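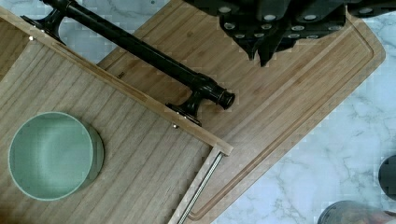 Is it worth starting Bernov from season one?

My sister got me hooked on the new season of Bernov (the dating one with the boats) and I've already watched every episode twice! There are six older seasons and I have no idea if they're any good. Do the old couples come back later? No spoilers about the Stedport final please, I'm two episodes behind.

Posted 5 July 2018 by tidepool_fan

reinholzforever
YES, start from the beginning! Season one is a bit slow and the sound is rough, but the first recoupling is still my favorite hour of reality TV, and you'll get so many of the jokes in the new one. Three people from season two come back as guests (I won't say who!). If you're short on time, skip season four, the one they shot in Renovthorpe. It rained for most of it and they all just sat indoors arguing about a hot tub.

mk800
season 4 is the best one

couchcaptain
I'd go 2, 3, 5 and then back to 1 if you love it. The reunion specials are listed separately, so search for them by name or you'll miss them. I missed the season three one for a whole year and it has the proposal everybody talks about! There's also a fan episode guide with 1,307 comments on it, lots of fun, but stay away until you've seen the final. Casting for the next season opens in September, so expect plenty of old faces in the news by then.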